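In defence of the sofa nap

My gran used to say that anyone asleep before dark was either ill or under five. I've spent most of my adult life proving her wrong, usually between two and three on a Sunday afternoon, and I'd like to make the case properly.

A nap in bed is a mistake. You get under the covers, you take your socks off, and suddenly it's seven o'clock and you've lost the day. The sofa knows its limits. It's a bit too short, one arm goes numb, somebody is boiling a kettle next door, and you wake up after 14 minutes feeling like a new person. Or a slightly creased one.

My friend Aaliyah Cormier disagrees with all of this. She thinks naps are for people who go to bed too late, and she may have a point - I was up until one last night reading reviews of garden hoses. But she also drinks four coffees before lunch, so I'm not taking lessons from her.

What I won't defend is the decorative cushion. A sofa needs one decent pillow, a proper one off a bed, and the rest can go to the charity shop. I got rid of ours in January and haven't missed a single tassel.

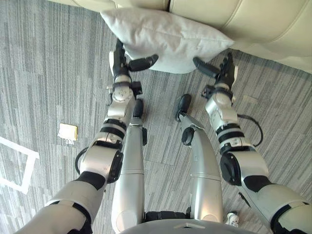 A plain white pillow and a cream leather sofa.

Leather, mind you, is a whole other argument. Lovely to look at, freezing in winter, and in July you have to be peeled off it. Carter Friesen swears by his and naps on it with a towel down. Give me scratchy old fabric any day, and shut the door on your way out.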